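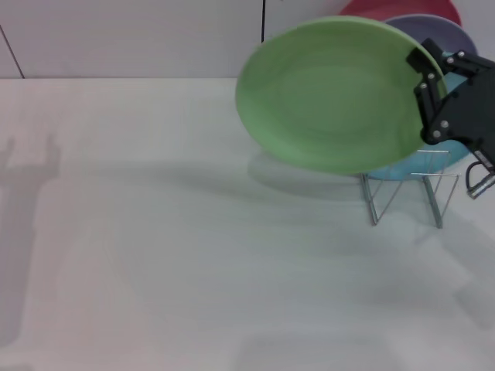 4. Loading and using the Cestum dish rack

Before you start

Assemble the rack as shown in section 3 and stand it on a flat, level worktop. Leave a gap of 30 mm between the back of the rack and the wall so that air can get behind the plates. If the rack rocks, lift it off the worktop and press each corner of the wire base gently with the flat of your hand, then try again.

Caution: Do not place the rack on a hob, a radiator or any surface that gets hot.

4.1 Loading plates

1. Rinse off all the washing-up liquid. Soap left on the wire dries to a white film and is harder to remove later.

2. Hold the plate by its rim, at the side. Let the water run off over the sink for a few seconds.

3. Start with the slot furthest from you and work forwards. Plates put in from the front first have to be reached over, and this is how most chips happen.

4. Tilt the plate slightly and lower the bottom edge between two uprights until it meets the base wire. Let go only when the plate is resting against the upright behind it.

5. Turn all plates to face the same way. Plates standing face to face tend to touch at the rims and stay wet where they meet.

6. Fill the remaining slots one plate at a time. Do not put two plates in one slot, even if they are thin.

Note: Plates from the Mercado everyday range (green, lavender, light blue and red) fit every slot. They are all one size, so the colours can go in any order. Some households give each person a colour, and in that case it helps to keep the same order in the rack and in the cupboard.

Note: Plates up to 253 mm across can be used in all the slots. Plates between 253 mm and 300 mm should go in the back two slots only, where the uprights are taller. Anything wider than 300 mm should be dried by hand.

4.2 Bowls and other items

Shallow bowls can be stood in the slots in the same way as plates, but leave an empty slot in front of each one. Deep bowls should be placed upside down at the open end of the rack.

Chopping boards and baking trays may be stood on edge if they are no thicker than 30 mm. Put them at the back, behind the plates – a heavy board falling forwards will take everything else with it.

Caution: Do not stand knives in the plate slots. Use the Driladska cutlery cup (sold separately) and place knives with the blade pointing down.

4.3 Unloading

1. Check that the plates are dry at the bottom edge. Water collects there last.

2. Take the front plate first. Grip it by the rim and lift it straight up until it is clear of the uprights, then bring it towards you.

3. Carry on towards the back. If you need a plate from the middle, steady the one in front of it with your other hand.

4. Stack dry plates in the cupboard in piles of no more than 6.

Caution: Do not pull a plate forwards while it is still in its slot. This bends the uprights, and a bent upright will not hold a plate safely. Bent uprights are not covered by the Mornanum guarantee.

4.4 Cleaning the rack

Wipe the wire with a soft, damp cloth once a week and dry it straight away. In hard water areas, limescale will build up at the joints. To remove it, mix equal parts of white vinegar and warm water, leave it on the joints for five minutes, then rinse well.

Do not use wire wool, scouring powder or bleach. The rack should not go in the dishwasher – the salt can mark the finish.

4.5 If something is wrong

Plates lean too far back: the slot is too wide for the plate. Move it one slot forward, where the uprights are closer together.

Plates slide sideways: the worktop is not level, or the base wire is greasy. Clean the base wire and check again.

Rust spots near the feet: the rack has been standing in water. Dry the feet and use the Cestum drip tray, fitted as described in section 5.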